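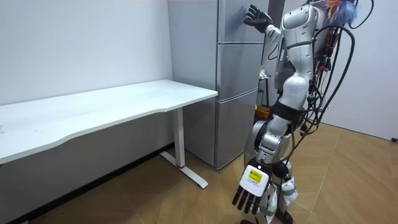

Demonstration safety checklist: humanoid, kitchen bay
Site: Prerkley open day
Unit operator: Trurkier
Checked January 6, 2021, before admission of visitors. Second check to be made at the changeover between groups.

Key: OK = acceptable. C = acceptable with comment. X = not acceptable, do not run.

1. Area and floor

1.1 Floor dry and free of loose items. OK
1.2 Floor covering sound, no lifted edges or open joints. OK
Herringbone floor checked on foot over the whole walking path. Slight sheen. Do not polish before a demonstration.
1.3 Visitor line marked and visible from the door. C
Tape had come away at one corner. Replaced. Line is now 62 cm further back than at the August visit, as asked for in the report on that visit.
1.4 Desk clear of the walking path. C
Desk end stands close to the side of the refrigerator and the foot projects at floor level. Accepted for this routine, as the robot works from the front. Not accepted for any routine that turns left after the door task.
1.5 Desk top clear. OK
1.6 Wall cables secured. C
Thin black cord low on the right-hand wall. Confirm it is clipped along its full length before the second group.
1.7 Items stored beside the refrigerator. C
Several small items in the gap. Out of reach in the door task. Remove if the arm programme is changed.

2. Refrigerator

2.1 Stands level, does not rock when the top door is pushed by hand. OK
2.2 Door seals clean, doors open without sticking. OK
2.3 Contents removed from the top compartment. OK
2.4 Push force on door within the limit set in the Brotura method sheet. C
Open palm contact on the top door, fingers spread. First reading was over the limit. Operator lowered the arm speed and the next 5 readings were all within it. Keep the lower speed for the day.
2.5 Door surface free of scratches and dents after trial runs. OK

3. Robot

3.1 Outer covers fitted, no sharp edges. OK
3.2 Hands: fingers move freely, back plates tight. OK
3.3 Label on hand present. C
Small yellow label present. Print too small to be read from the visitor line. Put the same text on the board at the door.
3.4 Cable bundle at back and shoulder secured, with slack for full arm reach. C
The loop runs down towards the hips. Watch it when the raised arm comes down. One extra tie fitted.
3.5 Connectors pushed fully home. OK
3.6 Nothing loose on the upper back. X, then C
Coloured tuft to be removed or fixed firmly. Operator to sign for whichever is done.
3.7 Free arm stays down during the door task. OK

4. Stopping and supervision

4.1 Emergency stop tested from both positions. OK
4.2 Operator within reach of the stop at all times. OK
4.3 Group size up to 15. OK
4.4 Yusuf control software in demonstration mode, speed setting locked. OK
4.5 Rest between runs, 13 minutes. C
Timer was not set for the trial. Set now.

Result: run permitted once 3.6 is signed.
Open items: 1.6, 3.3, 3.6.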